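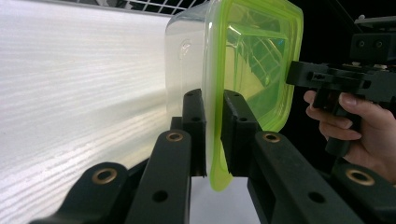 A reader in Perketlow wrote in after last month's post to say that white cats with blue eyes are always deaf, and that I ought to have said so when I was writing about coat colour. The same message asked whether a cat with one blue eye and one yellow would be deaf on one side only.

The first claim is too strong. The second is closer to the truth than it sounds, though it doesn't hold as a rule either. I had meant to leave hearing for another time, but the question comes up often enough that I may as well set down what I know.

There are several ways for a cat to be white. An albino cat lacks pigment because the cells that should make it can't do the job. A cat with a great deal of white spotting has pigment cells, but they didn't reach most of the skin before birth. Then there is dominant white, where one copy of a gene is enough to cover up whatever colour the cat would otherwise have been. A dominant white cat may be a tabby underneath, or a black, or a tortoiseshell, and its kittens can show you which. Some are born with a smudge of the hidden colour on top of the head, and the smudge tends to fade as the adult coat comes in.

It is dominant white that is tied to deafness. The pigment cells come from the same early tissue that supplies certain cells in the inner ear. Those ear cells keep the fluid in the cochlea at the right chemical balance. If they are missing, the hair cells that pick up sound die off in the first weeks of life, and they don't grow back. The outer ear looks normal, the ear canal is normal, and the cat will turn its ears about like any other. You can't tell by looking.

The blue eye is a sign of the same shortage. A blue iris has little or no pigment in its front layers, so it suggests that fewer pigment cells arrived in that part of the head. That makes it more likely that the ear went short as well. More likely is as far as it goes. There are white cats with two blue eyes that hear perfectly well, and white cats with two yellow eyes that are stone deaf. In an odd-eyed cat that is deaf in one ear, the deaf ear is often on the blue side, and this is where the reader's second question has something in it.

Siamese cats are a separate matter. They have blue eyes and hear as well as any other cat. Their colour comes from a heat-sensitive form of the albino gene, which lets pigment form on the cool parts (ears, feet, tail, face) and holds it back on the warm ones. The pigment cells are all present. They simply make less.
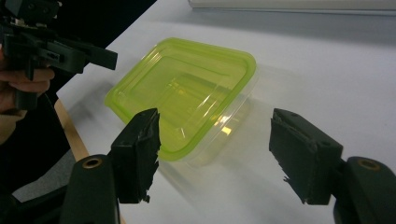

Testing at home is unreliable, and most people do it badly. I did it badly myself with Finow, my own white cat, who has one eye of each colour. I stood behind her and clapped. She turned round, and I put her down as hearing. A clap moves air, and a cat has whiskers and fine hairs that will pick that up. Stamping is worse, as it goes through the floorboards. Dropping a tin is worse again.

A better method is to wait until the cat is asleep on something soft, go to the far side of a closed door, and make a small sound at a steady level. Rustling paper is good. Keys are good. Have someone else in the room to watch the ears. Repeat it on different occasions, and also watch at times when no sound is made, so that you know how often the ears move for no reason. With Finow I got a response more often than not, which told me she had some hearing. It told me nothing about whether she had it on both sides.

A cat that is deaf in one ear is hard to spot in the house. It comes when called. It hears the fridge. What it can't do well is work out where a sound came from, so it may look the wrong way first, or sweep its head about before settling on a direction. Finow does this. If I call her from the stairs she checks the kitchen.

The proper test is called BAER, short for brainstem auditory evoked response. Small electrodes are placed under the skin of the head, clicks are played into one ear at a time, and a machine records the electrical activity that follows. Each click gives a very faint signal, lost in the background, so the machine plays a long run of them (500 per ear in our case) and averages the result. A hearing ear gives a row of peaks in the first few thousandths of a second. A deaf ear gives a flat line. It is no use before the age of five weeks or so, as the ear canals and the cochlea need to be finished first.

We went to the clinic at Brerkham, where they did it under light sedation. The whole thing took nearly 87 minutes from door to door of the treatment room, most of which was waiting for the sedative to work and then to wear off. The right ear gave clear peaks. The left was flat. Her left eye is the blue one.

I was asked whether I planned to breed from her. I don't, and she was neutered some time ago. It is a fair question all the same. A cat with one deaf ear carries the same gene as a cat with two, and can pass it on just as easily. Pairing two dominant whites is the mating to avoid, as kittens with two copies of the gene are deaf more often than those with one.

As for keeping a deaf cat, there is less to it than people expect. Keep it indoors or in a closed garden, as it won't hear a car. Let it see you before you touch it. Turn a lamp on and off at meal times and it will soon learn what the lamp means. Deaf cats are often loud, having no idea how loud they are. Finow's one good ear seems to be enough to keep her volume down, except at 2 in the morning.

Two readers also asked about curled and folded ears. Those are to do with cartilage, and they need a post to themselves. I have 9 pages of notes from the Villanueva cat show to go through first, some of them in handwriting I can no longer read.

Older post | Home | Newer post | Coats and colours | Ears | Archive

Contact | Copyright of the author, please ask before reprinting | Back to top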